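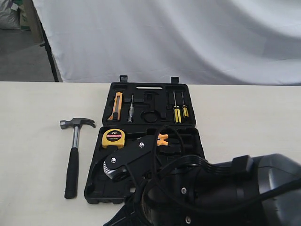

Hostley Home Tool Set

Item no. 3874
Case: black plastic, hinged lid, two latches
Ships from: Kalberg
Last updated: Sun 22 August

If you've just picked up the keys to your first place, or you're helping someone who has, we think you'll enjoy this one. The Hostley is the set we point people to when they tell us they own one screwdriver and it's somewhere in the car. It covers the jobs that come up in a normal year of living somewhere: the wobbly table, the curtain rod, the cabinet door that won't close, the bookcase that arrives flat with a bag of bolts.

We've carried it since March and it has become the thing we reach for ourselves (the shop copy is getting pretty scuffed by now!). Everything has its own molded spot, in the lid as well as the base, so you can tell at a glance when something hasn't made it home. After years of digging through a coffee can for the right bit, that feels like luxury.

The utility knife

It rides upright in the lid and comes out with one hand. The body is yellow and black, easy to spot on a messy bench or in the grass. It's a slide-and-lock knife, and it's great on cardboard, carpet backing, drywall paper and the plastic straps that come around every large delivery. Retract the blade before you put it back in its slot. A fresh blade makes a bigger difference than most people expect, so change it as soon as it starts to drag.

The voltage tester screwdriver

A slim little driver with a see-through handle, next to the knife. Please read the leaflet before you use it. It's meant for a quick check at household voltage, and the glow inside can be hard to see in bright sun, so try it on an outlet you know is working first. Don't use it as your only proof that a circuit is dead. For anything beyond swapping a lamp, switch off the breaker and use a proper two-lead meter, or call an electrician. And don't use it for prying or for tight screws — the shaft is thin and it will bend.

Living with the case

The lid stands up on its own when the base is flat, which is lovely on a kitchen counter or a tailgate. Open it on something level. The latches need a firm press until they click, and it's worth getting into the habit of checking both before you pick the case up. We've all had the other kind of afternoon.

New compartments are snug. That's normal, and they ease up after a few weeks of use. If a tool really won't let go, press the plastic next to it with your thumb and lift from the thinner end. Please don't pull a knife toward yourself to free it!

To clean the inside, take the tools out, wipe with a damp cloth and a drop of dish soap, and leave it open overnight. Skip solvents, they turn the plastic cloudy and a bit sticky. If you keep the set in a basement or garage, drop a packet of silica gel in the base. Steel tools like a thin wipe of light oil every few months.

Where it fits in our range

The Hostley is our household set. If you mostly work on bikes, look at the Latanine roll, item no. 3360, which has the hex keys and cone wrenches this one leaves out. If you hang a lot of pictures, the Ko wall kit is tiny and cheap and lives happily in a drawer — plenty of our customers own both.

What it won't do: plumbing under the sink, anything with car wheels, or framing. You'll want bigger tools with longer handles for those, and we'd be happy to talk you through them.

Questions we get a lot

Can I buy single replacements? Yes, for nearly everything. Send us the item number and tell us which tool. Blades come in packs of 20.

Will other brands fit the slots? Sometimes. The compartments are shaped closely around our own tools, so a knife with a fatter grip will probably stop the lid from closing.

Can I carry it on a plane? Checked bags only, because of the blade.

Is it a good gift? We think it's a wonderful one. We can leave out the packing slip and add a card if you put a note in the comments box at checkout.

Shipping and returns

Orders usually leave Kalberg the next working day. You have 40 days to send a set back, and it's fine if you've opened it and tried things out. Put the tools back in their places and close both latches before you box it up. If something arrives damaged or missing, write to us and we'll mail the part right away, no return needed.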